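Lavar Denim Jacket Review: A Month of Wear, Washing and Folding

3 Jan 2021
By Weronika Urbańczyk

Print this page | E-mail this page

I bought the Lavar jacket at the start of December to replace a Jovia that had finally split under one arm. I have worn it most days and washed it twice, which is enough to say where it does well and where it doesn't.
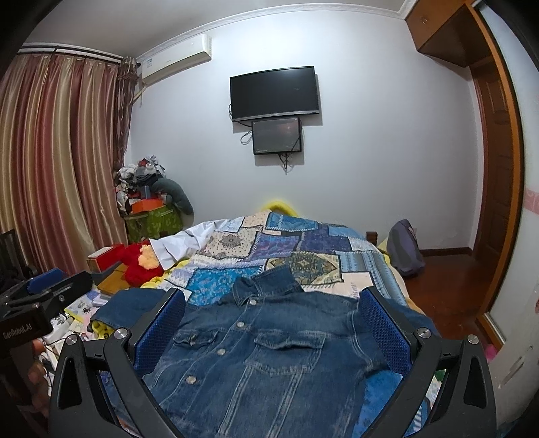 My old Jovia was a medium and I ordered the same size in the Lavar. It fits closer through the shoulders and a little longer in the body. I can get a thin sweater under it with the buttons done up. With a thick one I leave the jacket open. If you plan to wear layers all winter, go up a size.

The denim is a mid-weight blue. It was stiff for the first week, mostly at the elbows and the back of the neck, and then it gave. I would not call it soft even now, but I no longer notice it when I drive. The fading along the front seams looks like ordinary wear and does not have that painted-on look some cheaper jackets come with.

The buttons are plain silver metal and they are the best part of the jacket. They take some effort to close and they stay closed. On the Jovia, the one at chest height popped open every time I reached for a shelf. None of them has come loose so far, and I checked the backs after each wash.

There are two chest pockets with flaps. They hold a bus card, keys or a folded shopping list. My phone goes in but sticks out enough that the flap won't lie flat over it. The flaps are also the part that suffers most in the wash. Both times they came out creased, and one of them curls up at the edge unless I press it by hand while the cloth is still damp. The pale stitching has held. I found one loose thread on the inside of a cuff, snipped it, and it has not run.

The collar is my main complaint. It is pointed and fairly large, and it has its own ideas about which way to fold. One side stands up whenever the jacket has been lying down or stuffed in a bag. An iron on a medium setting fixes it for a day or two. A Boateng jacket I tried on in the store had a smaller collar that stayed put, but the sleeves on that one were too short for me.

Washing was easy. I did it inside out in cold water, on its own the first time, and there was a little blue in the rinse. The second time I put it in with dark jeans and had no trouble. I dried it on a rack both times, and it took until the following evening. It has not shrunk in any way I can feel.

For folding, I lay it out on the bed with the buttons facing up, smooth the collar and pocket flaps, and bring each sleeve in before folding the bottom toward the top. It makes a thick bundle. On a shelf it takes the space of two sweaters, so mine has ended up on a hanger – a wide one, as the thin wire kind leaves points in the shoulders.

I also looked at the Elorov jacket, which has a lining. It is warmer, but you can't roll the sleeves neatly and it seemed like a lot of coat for spring.

Good: the buttons, the stitching, the length.
Not so good: the collar, pocket flaps that need pressing, a stiff first week.

Rating: 7 out of 10. I would buy it again at a sale price. At full price I would try the Boateng one more time first, in a longer fit if they make it.

This site uses cookies to remember your settings. By continuing to browse you agree to their use.

Print this page | E-mail this page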